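The Squiggle Table: A Season of Games, Mallets and Bins

Welcome to the gallery page for our games table! If you have been following along since September, you already know how much fun we have had putting odds and ends together on one tabletop and seeing what comes of it. If you are new, come on in. Every heading on this page is one thing from the table that we got attached to, with a few words about why. Most entries are short. A couple ran long, and I decided to leave them that way.

The captions are mine unless they are signed. Amancay Paredes wrote the one about chess, as she is the player among us, and Horacio Medina talked me into the one about mallets (he could talk anyone into anything if it involved something you can hit a ball with).

The tabletop

I love this pattern. Black, with thin wavy squiggles running all over it in white, pink and blue, like somebody let a handful of threads fall and decided they looked good. We went back and forth on a plain green cloth for weeks, and I am so happy the squiggles won. Light-colored things look terrific on it, and it makes even a dull afternoon of sorting feel a little like a bowling alley in the best possible way!

The chessboard

64 squares, and you could spend your life on them. I like a board in quiet colors, and grey and white is kinder on the eyes than the hard black and white I learned on. The thin black border finishes it off nicely. As for setting it down perfectly square to the table – I gave up on that years ago. A board at a slight angle looks like it belongs to people who play. – Amancay

The mallet

Cream-colored, wooden, with a rounded head, and a pleasure to look at against all that black. Horacio's first mallet came from a yard sale in Carnlow and he still brings it up every time the subject of wood comes around. His advice for anyone choosing one is to hold it by the very end of the handle and let the head rest on the table. You get a feel for the balance right away, and if the head seems to want to stay put, that's a good sign.
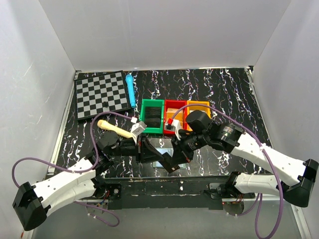
The bins

One green, one red, one orange, and I would not trade them for a whole wall of matching shelves. Bright bins are the best thing that ever happened to our clean-up time. You can call out "red!" or "orange!" from across the room and everybody knows where to go. We tried labels once, on the old set, and they peeled off within 10 days. Color does the job, and it cheers up the dark table too.

The little metal plate

A small thing, but it gets a caption of its own from me. It is reflective and picks up a bit of whatever is near it, and I always end up glancing at it. Amancay thinks it takes attention away from the chessboard. Horacio sides with me, so the score stands at 2 to 1 and the plate stays in the gallery.

The house rules

These are not a picture, but people ask for them, so they may as well live on this page. Games end when both players say so. Chess pieces go back in their own box and never in a bin. Mallets stay on the table when a chess game is on (we learned that one the loud way). Whoever sets up picks the next game, and whoever clears up gets to overrule them.

Next up

We have 4 more tables planned for this gallery. The one I am most excited about is the tile game evening Horacio calls Hindex, which he made up himself and keeps changing the rules of – I have lost at it under every version so far. There will also be a page on travel boards, starting with a folding one Amancay carried home from Lagos and another that a cousin of mine mailed us from Mureck with every pawn wrapped separately in newspaper.

If you have a board, a mallet or a favorite tablecloth you would like to tell us about, write in. We read all of it, usually out loud.

Page last updated March 2026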